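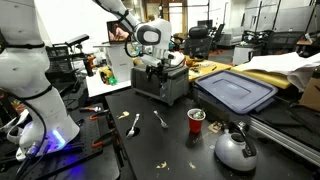 Two spoons, the red cup and the kettle.

My sister-in-law had given me the kettle when I moved to Pearce, and I'd carried it up 27 steps to the workroom because the kitchen downstairs belonged to the Vanach people and they labeled everything. Even the sponge! So I made my tea upstairs, at the end of the long table, and I thought of that corner as mine. It was a small country. It had a kettle and a cup and, most days, crumbs.

The second spoon was the trouble.

I own one spoon. I mean up there - at home I have a drawer like anybody. But in the workroom I had one, and I rinsed it and dried it on my sleeve, and then one evening in June I came back from the hall and there were two of them lying on the black tabletop, as if they'd been talking and stopped when I walked in.

I picked one up. I picked up the other. Same weight, same plain handle, and I stood there like a fool trying to remember which one had been in my mouth at lunch.

Now, you have to understand I'd been living alone for 4 years by then, and I'd gotten very good at knowing where things were. If the lid of the blue bin was on the table, then I had put it there, and if there was paper crumpled up over on the yellow side, I had crumpled it (letters to Udel, mostly, all starting with the same sentence and all going wrong by the second). A person who lives like that gets used to being the only weather in the room. And somebody had come in and had something with a spoon.

I looked for a note. I checked under the bin lid and I turned over the little piece of cardboard behind the kettle, which had nothing on it. Then I flattened out a couple of the crumpled sheets in case one of them wasn't mine. They were mine. "I have been meaning to write," said the first one. "I have been meaning to write," said the second.

I sat down in one of the office chairs and rolled back and forth a little. The bus to Flovia, the 191, went by under the window with its lights on, so it must have been past eight. I thought about who had a key. The Vanach people had a key. The landlord had one. And I had mailed one to Udel, back in the winter, in an envelope with no letter in it, after the letter had gone wrong again. I'd just put the key in and licked the flap and walked it to the box before I could think. Then I'd heard nothing, and after a while I'd decided it got lost, because that was easier.

I got up and put my hand against the side of the kettle.

It was warm.

I hadn't touched it since lunch. I stood there with my palm on it a good long time, longer than you need to find out if a kettle is warm. Down in the hall somebody was trying the bathroom door, the one that sticks, and doing it wrong, pulling when you have to lift.

"Lift it!" I yelled. "You have to lift it!"

The rattling stopped. I wiped both spoons on my sleeve and filled the kettle again.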